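Lista de revisión de seguridad — sala grande, planta baja
Local Cusi, zona de cama, lavado y mesas
Revisa: Zulema Aravena
Acompaña: Daryna Prokopenko
Periodo: febrero
Copia a: Chutima Noiphan (Clellow, mantenimiento)

Claves: C = conforme. O = conforme con observación. N = no conforme, hay que corregir. NA = no aplica.

1. Accesos y pasillos

1.1 Puerta principal abre del todo y sin obstáculos. C
1.2 Paso central despejado en todo el recorrido. O
Hay un carrito de equipaje que cambia de sitio según el día. Se pide que quede siempre junto a la pared y con el asa bajada.
1.3 Salida de emergencia señalizada y con luz. C
1.4 Suelo sin agua, sin restos y sin cables cruzados. O
El suelo es brillante y resbala con las suelas mojadas. Falta felpudo en la entrada del patio. Ya se pidió en la revisión anterior y sigue pendiente.
1.5 Cajas de cartón apiladas contra la pared, nunca en el paso. C
Altura máxima, la del hombro. Las cajas vacías se pliegan y se bajan el mismo día.

2. Instalación eléctrica

2.1 Cuadro accesible y con la tapa cerrada. C
2.2 Regletas fijadas y sin encadenar. N
Dos regletas enchufadas una en otra detrás de las mesas. Se retira la segunda y se usa la toma de pared libre. Responsable: Jirayu Kaewmanee.
2.3 Cables sin cortes ni empalmes con cinta. C
2.4 Límite por regleta indicado en la etiqueta (2000 W). O
La etiqueta de una de ellas está borrada. Sustituir.
2.5 Ventilador de pie estable y con rejilla completa. C
2.6 Cargadores desconectados al cerrar. O
Se encontraron tres sin nada enchufado al otro lado. Pasa todas las semanas.

3. Zona de lavado

3.1 Lavadora nivelada, sin vibración anormal en el centrifugado. C
3.2 Manguera de desagüe sujeta con brida. C
3.3 Grifo de corte a mano y sin óxido. O
Gira con dificultad. Engrasar antes de la próxima visita.
3.4 Filtro limpio. N
Tenía pelusa y una moneda. Se limpió durante la revisión, pero no consta la fecha de la limpieza anterior. Colgar la hoja de registro de Wikstead con su bolígrafo.
3.5 Detergente cerrado y en alto. C
3.6 Nada suelto encima de los aparatos. O
Lo que se apoye arriba tiene que estar bien asentado. Comprobarlo a mano, sin fiarse de la vista.

4. Mesas, taburetes y sillas

4.1 Taburetes altos sin holgura en las patas. O
Uno cojea. Marcado con cinta y apartado hasta que se apriete.
4.2 Mesa de trabajo con ruedas: frenos puestos. C
4.3 Silla de oficina: respaldo y base firmes. C
4.4 Prendas y bolsas fuera de sillas y suelo. N
Hay seis perchas libres en la entrada y casi no se usan.
4.5 Planta en maceta con plato, sin agua derramada. C
4.6 Cajas de espuma blanca recogidas. O
La espuma arde con facilidad y ocupa mucho sitio. Al contenedor del patio al acabar el turno.

5. Cama y zona de doblado

5.1 Cabecero fijo, tapizado sin roturas. C
5.2 Sábana bajera ajustada y sin arrugas grandes. O
La sábana verde pálido se arruga y se sale con el uso. Volver a meterla bajo el colchón antes de cada tanda de doblado. Enikő Sárközi propone cambiarla por una con elástico en todo el borde — a mí me parece bien, si se compra de algodón.
5.3 Solo ropa sobre la cama. N
El punto más repetido de esta hoja. Junto a la camisa azul violácea había un mando a distancia pequeño, un mando de juego sobre un papel, un teléfono con la pantalla encendida y un cable negro fino por encima de la sábana. También material de embalaje blanco en el borde del colchón.
Corrección: bandeja rígida para mandos y teléfonos, fuera de la cama. Ningún aparato se carga sobre tela.
5.4 Bolsas apartadas del costado de la cama. O
Una bolsa oscura estampada en el suelo, en el lado del cabecero. Quien rodea la cama mirando la ropa no la ve.

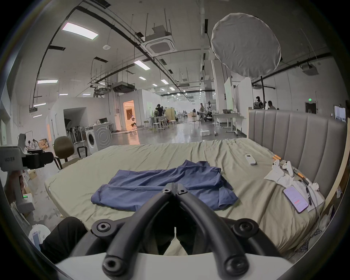 6. Cierre y seguimiento

6.1 Extintor accesible, presión en la zona verde. C
6.2 Botiquín completo. O
Faltan gasas. Pedir una caja de 100 a Hokix con el próximo pedido.
6.3 Hoja de teléfonos visible junto a la puerta. C
6.4 Calefacción de gas. NA

Pendiente para la próxima visita: 2.2, 3.4, 4.4 y 5.3. El felpudo del 1.4 lo reclama Daryna directamente a Clellow. Los puntos con O los corrige cada turno y se apuntan en la misma hoja, con iniciales.

Firmado: Z. Aravena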